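Home | Topics | Ask a Question | For Teachers | About
Search this site Enter a word Go

Filed under: How Things Work > Letters and Numbers

Why Do Seats Have Letters and Numbers?

Have you ever held a theater ticket and wondered what on earth "F 12" was supposed to mean? It looks a bit like a secret code, and in a way it is a code, except that everyone is allowed to know it. Once you can read it, you can find your way to one small chair in a very big room, even when the lights are going down and your hands are full of popcorn.

The trouble with "over there"

Imagine you are looking for a friend in a hall with 989 seats. Your friend calls out, "I'm over here, near the middle!" Well, that helps a little, but the middle of a big hall is a large place, and plenty of other people are sitting near the middle too. What you need is a way of talking about one exact spot, so that two people who say the same thing are sure to be looking at the same chair.

Two answers are better than one

The trick is to ask two questions. First, which row? Second, how far along the row? If the answer to the first is a letter and the answer to the second is a number, you can't mix them up, whichever one you say first. "C 3" and "3 C" both take you to row C, seat 3. If we used numbers for both, "3, 5" and "5, 3" would look very much alike and mean two different places, and somebody would end up sitting on a stranger's coat.

People who make maps do the same thing. In the Sodness Street Atlas there is a list of street names at the back – 459 of them, in tiny print – and beside each name is a letter and a number. You run one finger along from the letter and another finger down from the number, and where your fingers bump into each other, that is the square with your street in it. You may still have to hunt around inside the square, but a square is a lot smaller than a town!

Letters on other things

Once you start watching for row letters you will find them in all sorts of places. Parking garages have them, and so do library shelves, and the drawers in a hardware store where the screws are kept. Sometimes a row of buttons or switches has a letter of its own, set at one end like the first word of a sentence.

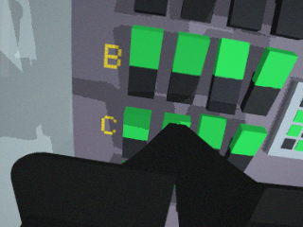 What happens after Z?

There are only 26 letters, so a really big place can run out. The Varghese Arena has sections with more rows than that, and after row Z it simply starts again with AA, then BB, and so on. Some places leave out the letters I and O, which look so much like 1 and 0 that people would be forever getting lost.

Try it yourself

Draw a grid on squared paper, with letters down the side and numbers across the top. Hide a treasure in one square, but don't show anyone – write its letter and number on a scrap of paper and fold it up. Now let a friend guess squares one at a time, and say "warmer" or "colder" after each guess. When your friend gets too good at it, make the grid bigger.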